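4.2 Do fruit baskets change what people eat at work?

The claim that a bowl or basket of fruit in a shared office improves diet is repeated so often that it is rarely checked. Most of the support comes from short trials in which the outcome was the amount of fruit taken, and fruit taken is a poor stand-in for fruit eaten. A pear that leaves the kitchen may end up in a desk drawer or a coat pocket. We also found little effort in the earlier work to ask whether the person who took it would have brought one from home.

Our own records come from three offices of the Wotora group in Fludstead, supplied each Monday by the wholesaler Cernameo. Over the study period 2848 pieces of fruit were delivered. Staff filled in a short food diary on two days of each week. The diaries were voluntary, and we suspect that those who kept them up through December were already the more careful eaters. No correction we tried removes this problem, and readers should weigh the results below with that in mind.

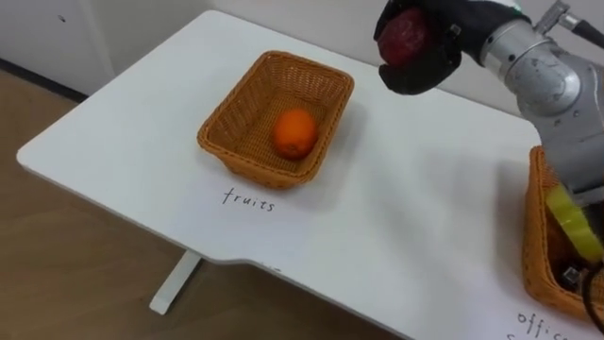 Figure 3. Woven basket with a single orange, on a white table.

Diary entries for fruit rose in the first two weeks and then fell back to the starting level in all three offices. Entries for cookies and chips did not change at any point. If the free fruit had pushed other snacks aside, the two lines should have moved in opposite directions, and they did not. The simplest reading is that staff ate the free fruit in place of fruit they would otherwise have bought.

The Shih scale, which earlier authors used to score "healthy intent," did rise and stayed up. We are not persuaded that this means much. Four of its items ask whether the employer cares about staff health, and a weekly delivery of free food is likely to lift those answers whatever happens to anyone's diet. With those items removed, the rise disappears.

It could be argued that our offices were too small, or that a supply closer to 1000 pieces a week would show an effect. Perhaps so, but the same reply can be made to any null result, and the cost would then need to be set against cheaper measures, such as moving the vending machine. We return to cost in Section 5.

Contact the authors | Copyright, all rights reserved | Back to top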